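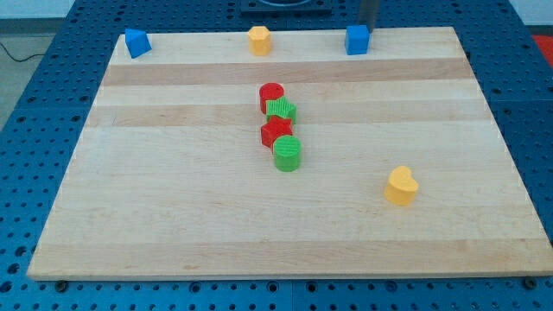
Workshop tips: small blocks, glued boards, perforated tops

Home | Workshop | Kitchen | Storage | Contact

Finishing small shapes
Had a batch of stars, cylinders, cubes to tidy this month so writing it down while I remember. The ribbed sides catch dust like mad. Dry toothbrush, along the ribs. Not a wet cloth, you just make paste.

Star points: go easy. 240 grit on a flat block, two strokes each face, stop. Then 400 if you can be bothered. I fold the paper to get into the inside corners, fingers too fat.

Sort by shape first, color second. Red and green together in a row is fine on a good light but Beca Rosser came by at dusk and mixed teh lot up. Daylight bulb fixed it.

Glued strip boards
Light and dark strips look great, move about in damp weather. Oil both faces, always. Ends twice. Leave it on its edge overnight, not flat.
Knots – dab of thin glue, wait, scrape. Dont sand over a wet one.

Working on a perforated top
Small round holes eat small screws. Put a board over them before you start, any board thicker than your thumb. Non-slip mat under it if it skates. Vacuum from underneath every few weeks, August is the worst here with the door open.

Blocks you're not using: back edge of the board, well apart. Keeps the middle clear. Prisms roll less than cylinders, obviously, so cylinders stand up on their ends.

More soon, glue's going off.

We use cookies to remember your settings. Accept | Manage

Recent tips
Cleaning a clogged glue nozzle
Drawer runners that stick
6 uses for old sandpaper
Oiling a breadboard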